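Teketti respirator fit survey - readme

334 rows, one per fit check, all from the Zernivari workshops. Last updated 22 May 2026.

Files
checks.csv - main table
sites.csv - site codes, 12 of them
notes.txt - odds and ends, not tidied

Blank score means not recorded, not zero. Site 6 used the old form so its dates are day first, watch out for that. Mask sizes are as writen on the sheet.
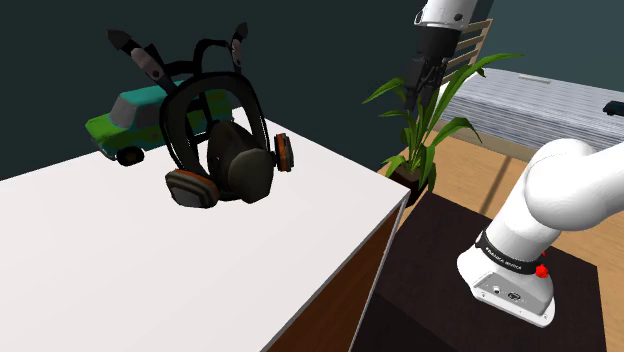
Half masks and full face are in the same table, split on mask_type. September rows still to come from Ultden.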